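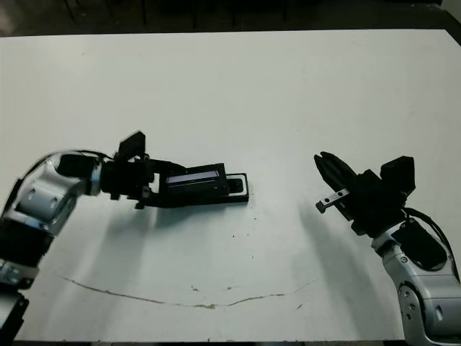

Zwei Arme, ein Tisch, keine Zelle

Wer zwei Roboterarme über derselben Tischfläche arbeiten lässt, bewegt sich zwischen mehreren Regelwerken. Die Maschinenrichtlinie und ihre Nachfolgeverordnung geben den Rahmen vor, die Normenreihe ISO 10218 behandelt Industrieroboter und deren Integration, und für Kontaktsituationen mit Menschen wurde lange die technische Spezifikation ISO/TS 15066 herangezogen. Was daraus für einen Versuchs- oder Kleinserienplatz folgt, an dem Gehäuse gehalten, gedreht und übergeben werden, hat die Fachgruppe Zweiarmplätze des Integrators Handale in einer internen Arbeitsregel festgelegt. Die Leiterin der Gruppe hat uns die Regel erläutert. Sie möchte namentlich nicht genannt werden.

Die Arbeitsregel trägt intern den Titel Vikden, umfasst 65 Einzelpunkte und liegt in der zweiten Fassung vor. »Die erste Fassung war eine Sammlung von Verboten«, sagt die Leiterin. »Man konnte daraus ablesen, was man nicht tun darf, aber nicht, wie man einen Platz in Betrieb nimmt.« Die jetzige Fassung ist nach Betriebszuständen gegliedert: Einrichten, Teleoperation, Automatik, Störung, Wartung. Jeder Punkt ist genau einem Zustand zugeordnet. Gilt eine Anforderung in mehreren Zuständen, steht sie mehrfach im Dokument. Das werde gelegentlich bemängelt, sei aber gewollt, weil am Platz in der Regel nur das Blatt für den aktuellen Zustand aushänge.

Am Anfang steht die Risikobeurteilung, und zwar für die Anwendung. »Der Arm allein ist eine unvollständige Maschine. Erst mit Greifer, Werkstück, Tisch und Aufgabe lässt sich etwas beurteilen.« In der Praxis bekomme ihre Gruppe immer wieder Unterlagen vorgelegt, in denen die Eigenschaften des Manipulators seitenlang dokumentiert seien, das gegriffene Teil dagegen in einer Zeile. Für die Kontaktbewertung sei das Teil aber oft maßgeblich. Ein flaches Gehäuse mit schmaler Kante erzeuge bei gleicher Kraft einen höheren Druck als der gerundete Arm dahinter. Die Regel verlangt deshalb ein eigenes Werkstückblatt mit Masse, Schwerpunkt, kleinstem Kantenradius und zulässiger Greifkraft.

Ein zweiter Schwerpunkt ist der gemeinsame Arbeitsraum. Bei einem Einzelarm genügt es meist, den maximalen, den eingeschränkten und den tatsächlich genutzten Raum auszuweisen. Bei zwei Armen kommt der Überschneidungsbereich hinzu. »Wir unterscheiden den haltenden und den bearbeitenden Arm. Der haltende Arm darf im Überschneidungsbereich stehen, der bearbeitende darf sich darin bewegen. Beide zugleich bewegt – das ist ein eigener Fall und muss freigegeben sein.« Die Rollen können während einer Aufgabe wechseln, der Wechsel muss jedoch als Ereignis in der Steuerung vorliegen und protokolliert werden. Ein Rollenwechsel, der sich nur aus dem Ablauf des Programms ergibt, wird bei der Abnahme nicht akzeptiert.

Auf die Frage, ob eine softwareseitige Kollisionsvermeidung zwischen den Armen ausreiche, antwortet sie mit einer Unterscheidung. Zum Schutz der Ausrüstung sei das zulässig und üblich. Zum Schutz von Personen dürfe man sich darauf nur stützen, wenn die Funktion mit dem Performance Level ausgeführt sei, den die Risikobeurteilung fordere. »In den meisten Fällen ist sie das nicht. Die Bahnplanung läuft auf einem gewöhnlichen Rechner unter einem gewöhnlichen Betriebssystem. Dann zählt sie in der Sicherheitsbetrachtung mit null.« In der Risikobeurteilung dürfe eine solche Funktion erwähnt, aber nicht als risikomindernde Maßnahme angerechnet werden.

Ausführlich behandelt die Regel den Not-Halt. Beide Arme müssen über einen gemeinsamen Kreis stillgesetzt werden, auch wenn sie getrennte Steuerungen haben. Der häufigste Fehler sei ein Taster, der nur auf eine der beiden Steuerungen wirke, während die andere über ein Netzwerksignal folge. »Im Normalbetrieb merkt man davon nichts. Man merkt es, wenn der Rechner dazwischen hängt.« Geprüft wird deshalb mit gezogenem Netzwerkkabel. Ebenfalls festgelegt ist das Verhalten der Greifer: Nach einem Not-Halt bleibt die Greifkraft erhalten, sofern die Risikobeurteilung keine andere Vorgabe macht. Ein herabfallendes Teil wird als eigene Gefährdung geführt. Für eingeklemmte Finger ist ein Öffnen von Hand ohne Energie vorzusehen, und die Handgriffe dafür müssen jedem bekannt sein, der den Platz bedient.

Kameras am Greifer gehören nach Auffassung der Gruppe zum Werkzeug. Masse und Lage sind in den Nutzlastdaten zu hinterlegen, einschließlich Halter, Schrauben und Kabelanteil. »Der Halter wird gern vergessen. Dann stimmt das Lastmodell nicht, und die Krafterkennung löst zu früh oder zu spät aus. Zu früh ist lästig, zu spät ist ein Befund.« Vorstehende Halter und Winkel sind zu entgraten oder abzudecken, wenn sie im Kontaktfall zuerst treffen können. Nach jeder Änderung am Kameraaufbau ist die Messung der Kontaktkräfte an den betroffenen Punkten zu wiederholen. Die Gruppe misst dafür an einem Platz der Firma Rajput, die das Prüfmittel und das Protokollformat stellt.

Außen geführte Leitungen lässt die Regel zu, stellt aber Bedingungen. Die Schlaufe muss in jeder erreichbaren Stellung frei bleiben und darf weder gespannt noch zwischen zwei Gliedern gequetscht werden können. Nachgewiesen wird das durch Abfahren der Gelenkgrenzen mit reduzierter Geschwindigkeit. »Bei zwei Armen müssen Sie zusätzlich zeigen, dass der eine nicht in die Schlaufe des anderen greift. Ein Greifer mit offenen Fingern ist dafür wie gemacht.« Wo sich das nicht ausschließen lässt, ist die Leitung enger zu führen oder der Gelenkbereich zu begrenzen.

Zur Tischfläche enthält die Arbeitsregel nur wenige Punkte. Gefordert werden eine feste Verbindung zum Gestell, eine matte Oberfläche und ein definierter Nullpunkt. Kratzer und Risse sind nach der Regel zulässig, solange sie weder die Auflage des Teils noch die Bilderkennung beeinflussen. Die Entscheidung darüber trifft die verantwortliche Person am Platz und trägt sie in das Platzbuch ein. Heller Untergrund wird bei dunklen Teilen empfohlen. Schatten der Arme sind bei der Beleuchtungsplanung zu berücksichtigen, und die Erkennung ist in mindestens 2 Armstellungen mit unterschiedlichem Schattenwurf zu prüfen.

Breiten Raum nimmt die Teleoperation ein. Hier sieht die Leiterin die größte Lücke in der Praxis. Die Roboternormen seien auf Automatikbetrieb und Handbetrieb mit Zustimmeinrichtung ausgerichtet. Wer die Arme über Führungsgeräte steuere und dafür beide Hände brauche, könne keinen Zustimmtaster in der Hand halten. Vikden fordert in diesem Fall einen dreistufigen Fußschalter, dessen mittlere Stellung freigibt. Die Bewegung wird erst übernommen, wenn Führungsgerät und Arm innerhalb einer vorgegebenen Abweichung übereinstimmen. »Das Springen beim Einkuppeln war der erste Punkt, den wir überhaupt aufgeschrieben haben.« Ein Aufenthalt weiterer Personen in Reichweite ist während der Teleoperation untersagt, auch kurzzeitig.

Die Nachweise sind einheitlich aufgebaut. Für jeden Punkt wird angegeben, ob er durch Sichtprüfung, Messung, Funktionsprüfung oder Dokumentenprüfung belegt wird. Mischformen sind nicht vorgesehen. Seit Einführung der zweiten Fassung hat die Gruppe 273 Abweichungen erfasst, die meisten davon bei der Dokumentation. Technische Mängel würden in der Regel am selben Tag behoben, fehlende Unterlagen zögen sich über Wochen. »Ein loses Kabel wird festgemacht. Ein fehlendes Werkstückblatt wird angekündigt.« Abgelegt werden die Nachweise in Clundomix, einer Datenbank, die ursprünglich für die Prüfmittelverwaltung angeschafft wurde. Dort sind derzeit 622 Einträge hinterlegt, einschließlich der Wiederholungsprüfungen.

Kritik an der Regel kommt vor allem aus der Entwicklung. Der Aufwand sei für Versuchsplätze zu hoch, auf denen Teil und Aufgabe häufig wechselten. Die Leiterin hält den Einwand für teilweise berechtigt. Für solche Plätze ist inzwischen ein Hüllverfahren zulässig: Beurteilt wird ein ungünstigstes Teil mit größter Masse, kleinstem Kantenradius und größter Auskragung. Alle Teile innerhalb dieser Hülle dürfen ohne erneute Beurteilung verwendet werden. Der Wechsel ist lediglich im Platzbuch zu vermerken. »Das Verfahren funktioniert, solange jemand nachsieht, ob das neue Teil in die Hülle passt. Wir haben Einträge gefunden, bei denen die Auskragung geschätzt war. Ein Messschieber liegt an jedem Platz.«

Nicht erfasst ist bislang der Fall, dass die Bewegungen von einem gelernten Modell vorgegeben werden. In der laufenden Fassung wird ein solcher Betrieb wie Automatik behandelt, mit der Ergänzung, dass Geschwindigkeit, Kraft und Arbeitsraum unabhängig vom Modell begrenzt sein müssen. Die Begrenzung muss in der Sicherheitssteuerung liegen und darf vom Modellrechner aus nicht verändert werden können. Ob das genügt, ist in der Gruppe umstritten. Offen ist insbesondere, wie der Wechsel zwischen haltendem und bearbeitendem Arm protokolliert werden soll, wenn er nicht als Befehl, sondern als Ergebnis einer Berechnung auftritt. Ein Vorschlag sieht vor, die Rollen aus den gemessenen Gelenkgeschwindigkeiten abzuleiten. Ein anderer verlangt, beide Arme in diesem Betrieb grundsätzlich als bewegt einzustufen und den Überschneidungsbereich entsprechend abzusichern.

Über die Vorschläge soll im Oktober entschieden werden. Bis dahin gilt die strengere Auslegung.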